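Gallery: the Flistlow planner on the cloth bench

Posted Mon 18 October by Áine Carroll

Every planning package I have been handed in the last few years came with a video in which everything gets folded. I no longer watch the videos. I ask for the logs, and after that I ask to run the thing on our own bench with our own cloths. Flistlow is the latest one. It is a two-arm planner with a perception front end, and the release notes say it "understands deformable objects." I wanted to know what that sentence costs in failed runs.

Teodoro Talavera set up the bench and wrote the logging. I wrote the complaints. We did 102 runs in September with the default settings, then changed 3 parameters and started over. The full write-up is on the Fanholm pages. What follows is the short version, with captions longer than they ought to be.

A word on the baseline, as people will ask. We compared against Cotiron, which is old and dull and has no learned parts in the planner at all. It picks the nearest graspable edge, checks for collisions and goes. If a new planner can't beat that by a clear margin, I don't see why anyone should carry its dependencies around.

The other thing people will ask is whether we tuned it. We did, a little, and I am not happy about it. The default collision padding was so generous that both arms refused to work near the far side of the table. Teodoro cut it down and the refusals mostly went away. A vendor would call that configuration. I'd call it a default that was set for somebody else's table.

Also, the segmentation masks come with a confidence score. Please ignore it. In our logs it stayed high on good masks and on terrible ones, so all it told us was that the network had run. We turned off the retry rule that depended on it and lost nothing.
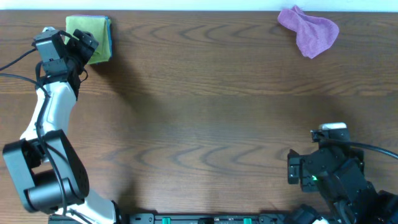

Arm assignment is the part of Flistlow I trust least. The planner is supposed to decide which arm goes for which cloth, and the notes talk about "global reasoning over the workspace." Well, look at the layout: the green cloth is right beside the left gripper, the pink-purple one is crumpled over on the upper right, and there is nothing but bare wood in the middle. Cotiron's nearest-edge rule can sort that out. A harder case for perception is the bit of blue showing along the right side of the green. Is that one object or two? The mask network has to commit, and the planner then believes whatever it is told - no second guess, no way to carry "maybe two" forward into the grasp. I would trade all of the global reasoning for that one feature.

Logs are in the usual place under Pasaribu, run 683 onward. The viewer needs version 12 or it will drop the mask layer without a warning. Send corrections to Teodoro, arguments to me.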